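I have been looking after the two-arm cell at Vandine since January, and I'm still not convinced by half of what the setup sheet tells us to do.

Take the homing routine. The sheet says to home both arms every morning, left first, then right, then run the full joint sweep. Aled Landeg wrote it and he swears by it. I skipped the sweep for two weeks and logged the offsets by hand, and they didn't move enough to matter. Aled says I got lucky. Maybe so, but I'd like to see his numbers, and so far I've only seen his sheet.

What does go wrong is the gripper fingers. The left one started closing a hair off center and everyone wanted to blame the software. Nafula Muli spent an afternoon in the driver code. I took the fingers off and found one screw I could turn with my thumbnail. Cleaned the threads, put in a drop of the removable thread lock, tightened it up, ran 97 open and close cycles and the fault stayed away. I won't call it fixed yet. Ninety-seven is where I stopped because it was time to go home.

Then there's the cabling. Ogola sold us a cable kit that was supposed to take care of strain relief for good. I don't believe in "for good" on anything that bends. I check the right arm's cables at the wrist and again at the elbow, with the power off, and I look for shiny spots on the jacket. Error 312 on our controller is listed as a communication timeout, and both times I've had it, reseating a connector cleared it. The manual suggests a firmware update. Sure.

Faith Nyamweya asked me why I don't clear the table before I check reach. I used to. Then I noticed that an arm that passes on a bare table will happily clip a bowl an hour later, so now I do the slow reach check with the props out, at low speed, one hand on the stop button. It takes longer and Aled hates it.

Next job is the corner brackets on the enclosure. I want a paint mark across every bolt head, so I can see at a glance if one has turned. If they haven't moved by the next service I'll stop checking them weekly, and I'll say so on the sheet myself.
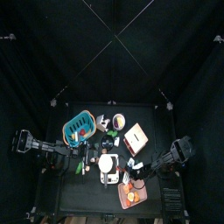 Contact | Copyright Flollolano | Back to top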